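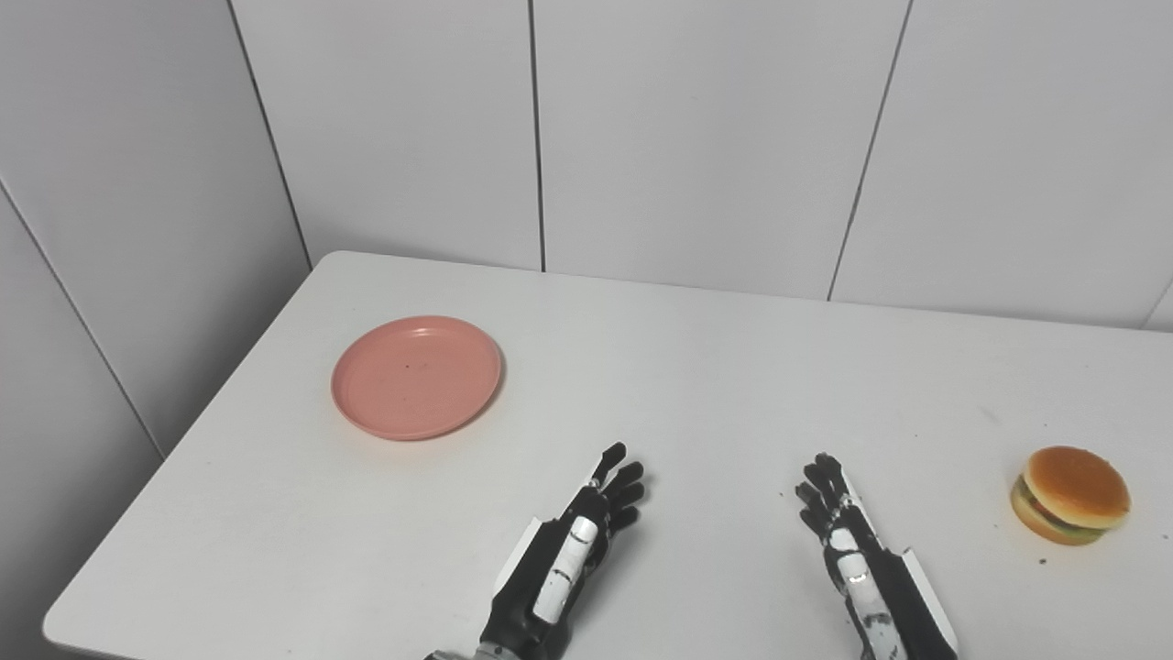

Pink plastic plate on a white table.

Projects / Household waste / Food scraps / README

Mnguni Scraps Log: README

4 min read

Welcome! If you've ever scraped your plate into the caddy and wondered how much of the week's shopping goes the same way, you'll feel at home in these files. The Mnguni Scraps Log holds 903 kitchen caddy weigh-ins from 65 homes in Flolness, all collected during one August and typed up by hand (mostly mine, sorry about my sevens). It's small, it's a bit lumpy, and I love it.

What's in the folder

weighins.csv has one row per weigh-in, so this is the file most people want.
homes.csv has one row per home: number of people, whether there's a garden, and whether they had a compost heap before we started.
words.txt lists the 50 food words we settled on, with the spellings people used for each. There were a lot of ways to write "courgette".
notes.txt is free text from the weigh-in cards, with names and house numbers taken out. Do read it, it's the best bit!

Columns in weighins.csv

home: a code such as H07, which matches homes.csv
day: day of the month, 1 to 31
grams: weight of the scraps with the caddy already taken off
main_food: the thing there was most of, picked from words.txt
cooked: yes, no or mixed
avoidable: yes, no or unsure, as judged by the person who cooked

A blank cell means the card was blank. A zero means somebody weighed the caddy and there was nothing in it, so please don't lump the two together!

How the weighing was done

Every home had the same model of kitchen scale and a plain lidded caddy. People weighed before emptying, whenever that happened to be, and wrote the result on a card stuck to the fridge. Liners were left in, as they weigh next to nothing. Tea bags count as food. Bones count too. Cut flowers don't, although H31 put some in and the row is still there with a remark in notes.txt.

The cards were typed into Astico, which we already used for the allotment waiting list, and exported from there. Sipho Oosthuizen then went through the whole lot against the paper cards and caught a splendid number of slips, including one home that had been weighing in ounces for a week. Those rows have been converted and rounded to the nearest gram.

Things to watch out for

Weigh-ins under 200 grams are patchy. Some people didn't bother with a card when there was only a banana skin or two, so small weights are certainly under-counted, and any average per weigh-in will come out a little high.

August is also a funny month. Half the street is away, the other half has visitors, and everyone has too many beans. Please don't multiply these numbers by twelve and call it a year.

"Avoidable" is a matter of taste. One cook's potato peel is another cook's crisps, and we left each answer as it was given. If you want something stricter, group by main_food and make your own rule. I'd be thrilled to see it!

The homes all offered to take part, and people who offer to weigh their leftovers may well be tidier than most.

Using the files

They're plain CSV with commas, UTF-8, with a header row. They open in any spreadsheet, and Zirkura reads them straight in if you tell it that home is text. Leave it guessing and it can muddle the join with homes.csv.

Copy, share and change anything you like, and please say where it came from. School projects are very welcome, and so are charts of any kind (somebody please do the beans).

Changes

2026-10-15: second release. Ounces fixed, two doubled rows removed, "aubergine" and "eggplant" merged. The count at the top of this page is for this release.
First release: no longer offered, because of the ounces.

Spotted a mistake? Send the home code and the day, and I'll dig out the card.

Contact | © Mnguni Scraps Log | Back to top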